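Prompt corner

The prompt corner is the place, usually just out of the audience's sight at one side of the stage, from which a performance is run. Whoever sits there follows a marked copy of the script, calls the lighting and sound changes, and in older practice whispered the next line to actors who had mislaid it. The last of these duties gave the corner its name and has mostly died out, to the regret of some actors and the relief of their colleagues.

Location

By custom the prompt corner is on stage left. When a building puts it on the other side, the result is called a bastard prompt, a term that survives in polite company because it is technical. The Seltel Playhouse moved its corner 2 times during renovations and kept the old signs up throughout, so that for one season "prompt side" meant whichever side the speaker was pointing to.

The prompt book

The central object of the corner is the prompt book, a script interleaved with blank pages on which moves, cues and warnings are entered in pencil. Ink is considered a sign of optimism. A book for a full-length play may carry 200 cues, each with a standby written a little way ahead of it. Paste-ups, in which a printed text is cut apart and mounted on larger sheets, were long the standard method and are still taught at the Prena School of Stagecraft.
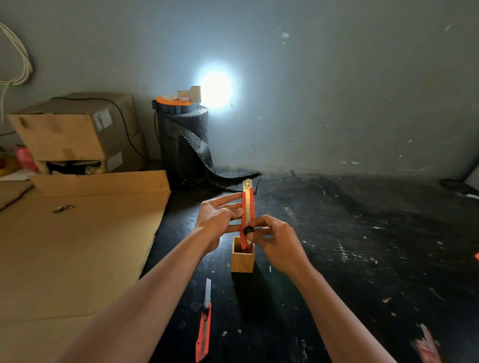
Utility knife held above a small wooden pen holder; a second knife lies on the work surface.

Equipment

The earliest corners had a stool and a candle. Later ones acquired a desk, a shaded lamp, a speaking tube and eventually cue lights, which show red for standby and green for go. The Stelmakh desk, common in touring houses, had 8 switches and a shelf too narrow for any known prompt book. It was replaced in many theaters by the Etunex model, whose shelf was wider and whose lamp shone directly into the wings.

Decline and survival

Many larger theaters now run the show from a booth at the back of the house, where the view is better and the actors cannot be heard complaining. Opera has kept its prompter, often in a hooded box at the front of the stage. Amateur companies also retain the corner, and a few still put someone in it to feed lines.

See also: Call board; Cue light; Stage left; Wings

Last revised 3 April 2024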